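News > Regional > Technology

Print this article | E-mail this article

Vermont workshop collects shirt-folding examples for a learning system

A small company in Vermont has started to collect examples of people folding clothes, so that a robot arm can later learn the same work. The company, Gikow, rents two rooms above a former print shop and until last year made only sorting equipment for laundries.

The new project has the name Catusia. It began in September and is led by Miyuki Tsuchiya, an engineer who came to the company from the textile trade. By the end of the first month her group had saved 516 examples which they consider good enough for training. Others were thrown away, mostly when the camera lost sight of the markers or when the person holding the gripper stopped to think in the middle of a fold.

The method does not need a robot in the room during the collecting. A person holds a gripper in the hand, with a camera on it, and folds the garment with the gripper's fingers. The video and the movement of the hand are stored together. Later, a program studies many such recordings and tries to find which movement should follow which view.

"People think the difficult part is the computer," said Tsuchiya. "For us it was the sleeves. Every person does the sleeve in a different way, and we had to decide if we want that or not."

They decided that they want it, within limits. Each person receives a printed sheet with the order of the steps - first the sleeves, then the sides, then the hem up to the collar - but is free to choose where to take hold of the cloth. The shirt is put down again before each recording, sometimes straight and sometimes a little turned.

Polo shirts were chosen for the first stage. According to Tsuchiya, a collar helps the system to understand which end is the top, and a plain T-shirt will be harder. Towels were tried in the summer and were considered too easy to be of much use.

Green polo shirt on the folding table, from the gripper's own camera:

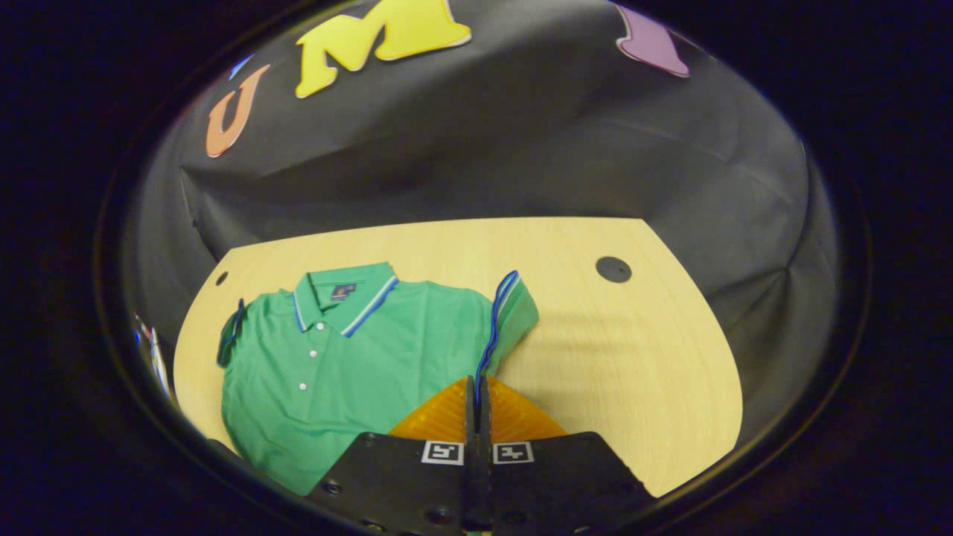
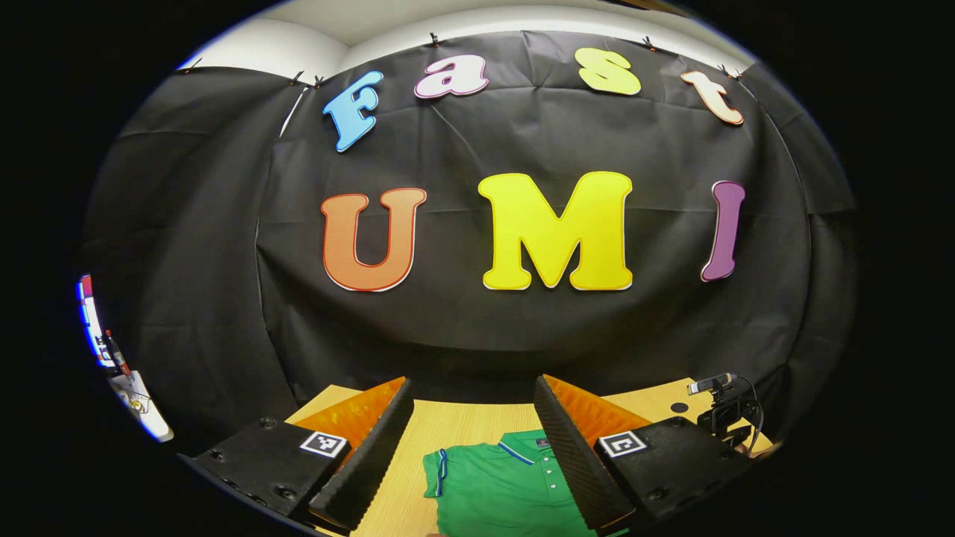
Eight people on the list

The company has 8 people on its list who do the recordings in turn. Four of them work at Gikow, and the others came from the town after a notice was placed in the public library. They are paid by the hour and not by the number of folds. Tsuchiya said that payment by number was discussed, but the group was afraid that people would hurry, and the system would then learn to hurry too.

One of those who answered the notice is Negin Heydari, who worked for seven years in a hotel laundry before she moved to the state. She said that the first afternoon was uncomfortable for her, because with two stiff fingers she could not feel the cloth.

"At the hotel I did not look at the shirt at all," she said. "Now I have to look all the time, and I have to go slowly. After one hour the wrist is tired."

Heydari has since suggested two changes, and both were accepted. Sessions now start at 4 in the afternoon, when sun no longer comes on the table, and nobody records for longer than 40 minutes without a break. She also asked for a higher table. This has been ordered, but it had not come when this item was prepared.

Next stage

The recordings will be used during the winter to train a first version of the system, which will be tried on a single arm in the second room. Gikow has an agreement with Ogilvie, a uniform rental firm that washes work shirts for restaurants and garages, to test the arm on real garments if the first results are acceptable. No date for this test has been given. Ogilvie will not pay for the project but lends used shirts in different sizes, including some with worn collars and missing buttons.

Tsuchiya does not expect that the arm will be as quick as a trained person. Her aim for the first version is a fold that would be accepted on a shop shelf, starting from a shirt that already lies flat. Picking one shirt out of a full basket is left for later, and she did not want to say how much later.

The group is still looking for left-handed people to do recordings. Those interested can ask for Tsuchiya at the workshop in the afternoons.

Contact the newsroom | Copyright, all rights reserved | Back to top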